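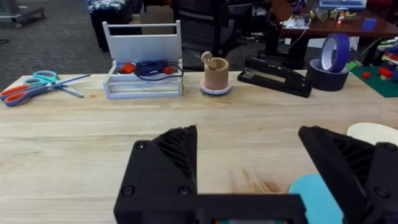

Wednesday handout, Workplace Organization, Unit 5
Posted in March by the course instructor
Print this page | E-mail this page

The claim that a tidy bench makes a faster worker gets repeated in nearly every manual on our reading list, and I would like you to doubt it for the length of this unit. Droscombe calls it "settled." Their evidence is a survey of 203 shops in which people were asked whether they felt more organized. Of course they did, they had just spent a weekend labeling drawers. Take an ordinary bench where things have been pushed back into a row: two pairs of scissors, one overlapping the other, a white caddy with a coiled cable in it, a stapler, a purple roll of painter's tape standing on a navy one. By the Droscombe checklist that row fails. There are no outlines, no labels, and the scissors are touching. I can still find the stapler from across the room.

What the row does give you is a clear front edge to work at. I think that accounts for most of the benefit the manuals credit to their systems, and it costs nothing. Koubek comes close to saying so in the second chapter and then sells you a pegboard.

Now the caddy. Carriers with handles are supposed to travel to the job and come back. Read the Jarus notes (pp. 237 to 248) and look for any record of how often they traveled. I couldn't find one. My suspicion is that a carrier becomes a small shelf within a month, and whatever went in first stays in.

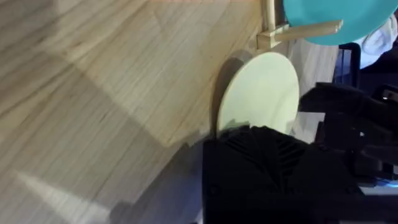 The same question applies to racks and pegs. A holder with a place for each item looks convincing when it is full. Drivov's trial photographed its racks on the first morning only, so we know how they looked at 8 a.m. and nothing about the afternoon.

For next class: pick one surface you use daily and leave it alone. Write down each time you had to hunt for something, and where it was. Do not clean up first. Half a page is enough, and bring it on paper.

Print this page | E-mail this page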